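Zallbridge Coating Records

A README for the coating thickness and surface condition records kept by the Zallbridge finishing shop

Welcome, and thank you for taking the time to read this before opening the files. We know most people go straight to the spreadsheet (we do it too!), but there are a few habits in the way these records were made that will save you an afternoon of head scratching if you hear about them first.

What is in the collection

The records cover powder coating and wet paint applied over steel parts at our Zallbridge shop, mostly brackets, handrail sections, gate frames and small enclosures. There are 353 test panels in all, each one cut from the same stock as the job it traveled with, cleaned and coated alongside that job, and then measured once the finish had cured. Metal-sprayed parts go through our Culton site and are kept separately, so please don't look for them in these files.

Every panel has one row in panels.csv and up to 16 rows in readings.csv. The smaller panels simply don't have room for that many gauge positions, and we would much prefer a short honest set of readings to a long one with the probe half hanging off the edge.

Files

panels.csv: one row per panel, with steel grade, surface preparation, coating type, color family and cure schedule
readings.csv: dry film thickness, one row per gauge position, in microns
adhesion.csv: cross-cut results, graded 0 to 5, with 0 being the cleanest cut
notes.txt: shop floor remarks, typed up from the job cards as they were written
photos/: general pictures, not linked to any panel

How the panels were prepared

Preparation matters more than anything else in this trade, and Howard Dobson, who ran the blast room for most of the period covered, would be upset with me if I put it any lower on the page. Panels fall into 3 preparation groups: grit blasted, hand abraded, and chemically cleaned only. The last group is small. It came out of a stretch when we were trying a phosphate wash for thin sheet that would have warped under the blast, and the results are mixed enough that Ruth Rudd has asked me to say plainly that they should not be pooled with the others.

Blasted panels were meant to be coated the same shift. When that didn't happen, the prep_delay column says "yes" and there is usually a remark in notes.txt. Damp mornings are a real nuisance here, and a freshly blasted panel left near the roller door will start to bloom with rust surprisingly fast.

How the readings were taken

Thickness was read with a magnetic induction gauge, zeroed on a bare blasted plate and checked against foils at the start of each session. Please be aware that blasting leaves little peaks and valleys in the steel, so a reading over a rough surface is always a bit of a compromise. We have not applied any correction for profile. If your own work calls for one, the blast media is given in panels.csv and you are very welcome to do it your way.

Zulkifli Tarigan took most of the readings and Corina Rusu took the rest. The operator column tells you which. Their numbers agree nicely on flat areas and drift apart a little near corners, where powder tends to build up and a small change in probe position makes a big difference.
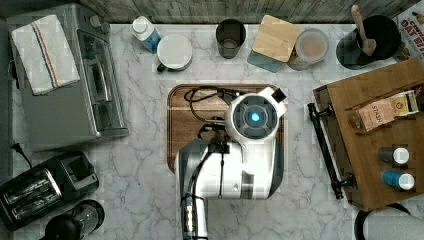
Robot arm over a wooden cutting board on a marble countertop.

Known problems

The cure schedule for the Bainbridge handrail job was written on two cards that disagree. We kept the oven chart value and left the other one in notes.txt.

Color family is a judgment call. "Warm gray" and "stone" overlap quite a lot, and I wouldn't build anything important on the difference.

Adhesion was not tested on the textured finishes, as the cross-cut tape doesn't sit down properly on them. A blank in adhesion.csv means untested. It does not mean a grade of 0, and we have seen it read that way more than once, so please check how your software treats empty cells.

Edge readings were dropped from the early panels and kept in the later ones. Use the position column to leave them out if you are comparing the whole run.

Using and sharing the records

You are free to use these files for teaching, for shop training, or for checking your own figures against somebody else's. Please mention the Zallbridge Coating Records by name if you publish anything from them. They were never meant as a specification, and a customer's drawing or the powder maker's data sheet should always come first.

Corrections are very welcome. Normand Friesen looks after the Skundmont copy and merges changes each June, so if you send him a fix in July, do be patient with him. Include the panel number, the file name and, if you have it, the gauge position.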